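Sep 19, 2019

The twelve-hour fast, and why I have stopped asking people about their breakfast

My sister-in-law has stopped eating breakfast. So has the man who cuts my hair, and so have two people in my office on Skamgate, who used to share a bag of pastries on the stairs and now share screenshots of a timer. All of them are on the Wallunex plan. If you haven't met it yet, you will by January, when I expect the posters to go up in the station again.

The plan works like this. You eat for twelve hours, you don't eat for twelve hours, and you pay for an app to tell you which of the two you are doing. There is also a booklet of 88 pages, which I have read, because someone left it in our kitchen and I am the sort of person who reads what's left in kitchens.

I should say that I have nothing against not eating overnight. I have been doing it since I was a child. My grandmother had supper at six and breakfast at seven, which makes thirteen hours, and she never had a word for it. What I don't care for is being sold the gap between my own supper and my own porridge.

The booklet makes a great deal of "resetting". Your body resets, your appetite resets, and on page 31 your relationship with colour resets, which I had to read twice. This is the plate section. According to Wallunex, we eat more off some colours than others, and a household that is serious about its meals should own dishes in a range of them and learn which ones "quieten" each person. You can buy a set, of course. It comes from a place called Resberg and it costs a good deal more than any set of bowls I have ever owned.

I did go and look for where this idea comes from. There do seem to be studies on plates and portions, some with small groups of students eating pasta at lunchtime, and as far as I could follow them they don't agree with each other. One thing makes people eat a little less, then somebody tries it again and it doesn't. None of what I read said anything about quietening. I am not a scientist and I may have missed the good one. If so, I would expect the booklet to name it, and the booklet names a "wellness researcher" and a "leading kitchen".

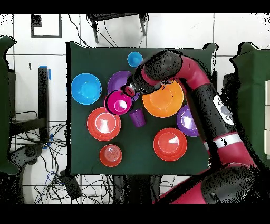
Colourful plastic dishes on dark green. I remain unquietened.

For what it's worth I tried it for 21 days, the length the booklet recommends. I didn't buy the app. I wrote my times on the back of an envelope and stuck it to the fridge. I ate my dinner off purple, off magenta and off two sorts of blue, and noticed that soup is harder to see in a dark bowl and that my appetite depends mainly on whether I had a proper lunch. I weighed myself at the start and at the end and there was a small difference in the direction they promise. I had also stopped having toast at eleven at night, so I leave you to work out which of the two did it.

That, I think, is how most of these plans get by. There is a dull bit that probably helps (stop picking at things in the evening) and a shiny bit that can be charged for, and you have to swallow them together, so the shiny bit takes the credit. My sister-in-law says I am being unfair, and that if the bowls make her remember about the toast then the bowls are working. I have turned this over for a week and I don't have a very good answer. She could also put a note on the bread bin – but she says she would ignore a note, and knowing her she would.

What I can't forgive is the number. On the back cover it says 389 people were asked and nearly all of them "felt more in tune with mealtimes". Asked by whom? In tune compared with what? Were they people who had already paid? I wrote to Wallunex with those three questions and got a reply thanking me for my journey and offering me a discount on a second set. I wrote again and got the same reply, with the same discount.

Meanwhile the café in Grīnberga where we stayed this summer served breakfast from five in the morning, rye bread and curd cheese and as much coffee as you liked, all off the same chipped white plates. I had two helpings most days. The fish was good too, though you had to be down before eight to get any, and the people from the campsite knew it.

I have given the booklet back to the kitchen at work. It was gone by the afternoon, so somebody has it. The envelope is still on the fridge with my times on one side and a phone number on the other – a plumber's, I think, and I ought to copy it out before I throw it away.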